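2021-12-17 实验记录:桌面清理任务,双臂规划调试

今天把 Pulness 的轨迹对齐模块换成新版,用厨房桌面清理的数据重跑了一遍。旧版左右夹爪时间戳差 2 帧,抓取点总往后偏。新版按开合宽度的突变点对齐,偏移基本消掉了。训练集现有 1435 条轨迹。

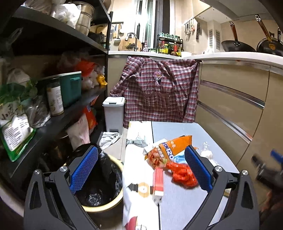 感知这边的主要问题仍是实例分割。反光和透明包装的掩膜边界不稳,相邻物体容易并成一个。橙色食品袋前面放着揉成一团的红色塑料袋,两者颜色接近,阈值稍松就合成一块,规划器随后给出的抓取中心落在两袋之间。改法:合并前先查边缘法向,夹角过大的不合。参数先写死,1 月再放进配置。

放置阶段的目标点改为垃圾桶口的椭圆中心,不再用检测框中心。检测框受桶沿外翻的袋子影响,中心会漂。 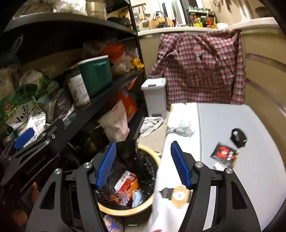 椭圆拟合失败时回退到上一帧结果,最多回退 5 帧,再失败就停机等人工确认。回退逻辑单独写了测试,日志里加了失败计数。Delali Laryea 那边的可视化工具还读不了新字段,暂时用脚本导出。

待办:口罩类薄物体的抓取高度。目前统一取掩膜内深度中值,和桌面几乎重合,指尖余量不够。

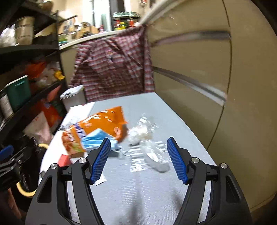 Gaetano Greco 看完记录后回复说,中值不该动,问题在桌面平面拟合,离群点没剔干净,建议先把拟合残差画出来再谈余量。残差图明天补。

最近记录
Omville 标定流程更新
夹爪开合宽度估计:误差来源
Ganolard 数据格式转换脚本
双臂碰撞检测简化模型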